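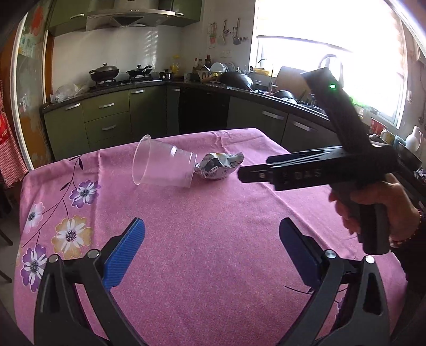

At the table by the kitchen, this afternoon

1/ Our town council in Kamthorpe votes in October on a change to the public comment rules. I read the draft two times, with a dictionary for some words. I want to explain it in a simple way, for neighbors who have no time.

2/ Now each resident can speak for three minutes at every meeting. In the draft it becomes 2 minutes, and you must sign up before noon of the same day. If you work a day shift, as I do, noon is difficult.

3/ There is also a limit of 20 speakers for one meeting. At the meeting about the Urnel bridge there were 59 of us. With the new rule, 39 people would go home without saying a word.

4/ I asked council member Gobnait Carroll about it and she answered me the same evening, for which I am thankful. She says the meetings finish after midnight and the staff are tired. I believe her. I also sat there until midnight.

5/ But written comments are still printed only in the packet, and the packet closes two days before the meeting. So a late change in the agenda can get no written answer from anybody.

6/ My proposal is small. Keep the three minutes. Let people sign up at the door until the meeting opens. If the list is long, continue the next evening.

7/ Somebody asked me if I am against the council. No. I voted for two of them. I became a citizen here and the first thing I did was to speak at that microphone, with my paper shaking.

8/ The draft is at the front desk of the library on Flornimar Street, ask for the blue folder. Page 4 is the important one.

9/ Correction to post 2: the sign-up can be by phone also, not only at the town office. Thank you to the person who wrote to me.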